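Wrinkled cotton shirts, do you fold them right away or let them pile up?

geeta_r
Posted 25th May
We are two adults and two kids and the clean laundry sits in a heap on the bed until somebody needs the bed. By then everything is creased. I don't own a dryer. Do people here fold straight off the line, or hang everything, or just live with it?

emets78
Straight off the line. I stand at the rack, fold on my forearm, and stack it in the basket. Takes me 6 minutes a load. Anything with a collar goes on a hanger while it's still a little damp and I don't iron it.

Nathalie DG
Folding damp is how you get a musty drawer. I did that for a whole winter and had to rewash everything in January. Let it dry all the way.

emets78
I said hanger, not drawer. The folded stuff is dry.

Nathalie DG
OK, I misread that. I still don't think hanging damp gets you out of ironing. Heavy flannel maybe. Thin cotton, no.

vikas.rajput
I go the other way and don't fold shirts at all. Underwear and T-shirts go in bins, one per person, no folding. Button-downs get rolled. It saved a shelf in our closet and the kids can put their own away.

geeta_r
Don't rolled shirts come out with lines across the front?

vikas.rajput
If you roll them tight, yes. Button every other button, sleeves to the back, roll loosely from the hem. Wear it for a bit and the lines drop out.

Nathalie DG
Mine don't drop out.

ankit_j
Plaid is the easiest thing to fold, for what it's worth. Use the checks as a guide. Line up a dark stripe at the shoulder with the same stripe at the hem and the fold comes out straight. It hides creases better than plain colors too. I quit ironing plaid years ago and only do the white ones for work.

emets78
Agree on plaid. Give it a good snap by the shoulders first or you'll never find the lines when it has been sitting in a heap.
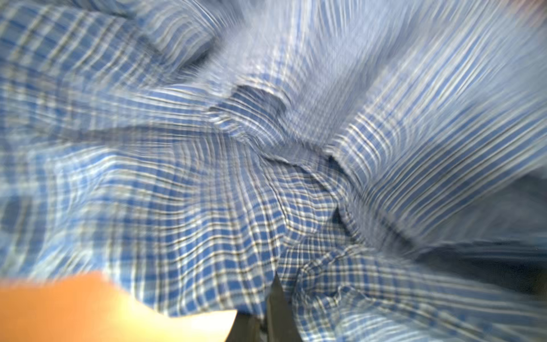
Then lay it face down, smooth from the middle out to the sides, and bring the sleeves in last.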